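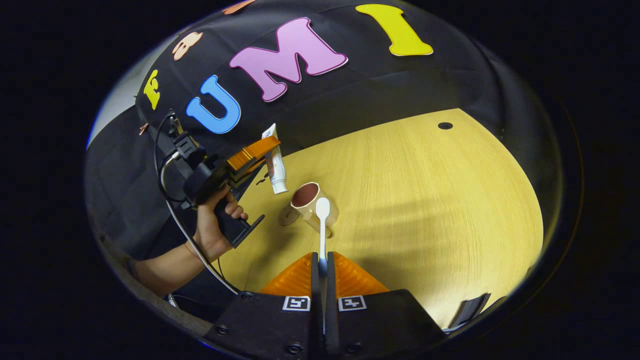

Toothpaste parked on its cap, next to a cream mug and a white plastic spoon.

Stand the toothpaste on its cap, they say, and you'll get 14 extra brushings out of every tube. I have read that number on three different tip sites and none of them says who did the brushing. So I tried the usual bathroom and kitchen-counter advice at home over the spring, and most of it came out weaker than promised.

Cap down. It's fine. The paste is thick and doesn't run anywhere in a hurry, so the claim that gravity does the squeezing for you is a stretch. What you do get is a tube that takes up less shelf than one lying flat. It only works with a wide flat cap. The narrow screw kind falls over if you look at it.

Flattening the tube with a spoon handle. Popular, and I can't see why. A plastic handle bends before the tube does. Lay the tube on the counter and pull the back of a table knife along it from the crimp toward the cap – that moves more paste in one pass than I got from five minutes with the spoon. Fold the empty end over and put a binder clip on it. The tube keys sold for this job (mine was a Gradia, a gift) do the same thing and then get lost in a drawer.

Toothpaste for tea stains in a mug. This one does work, partly. Toothpaste is a mild abrasive, so it takes the brown ring off glazed stoneware. So does baking soda, for a lot less money and without the mint. Use a spoonful of soda, a few drops of water and a soft cloth, rub, rinse twice. On a mug with a colored inside I'd go easy and test a small patch near the bottom first. I dulled the glaze on one of my Tangen mugs with whitening paste and it has stayed dull.

The mug as a toothbrush holder. Everybody recommends it and few mention the gray sludge. A mug has no drain. If you use one, tip it out in the morning and run it through the dishwasher with the plates. A chipped one should go in the trash or out to the potting bench.

Saving plastic spoons. My neighbor Vittoria Cocco keeps a jar of 50 of them and swears by them for measuring. I checked hers against a proper teaspoon and they didn't agree with it, or with each other. Good for scooping coffee or stirring paint. For baking, use the real thing.

I'm still testing the one with the rubber band and the pump bottle – so far, it's a rubber band on a pump bottle.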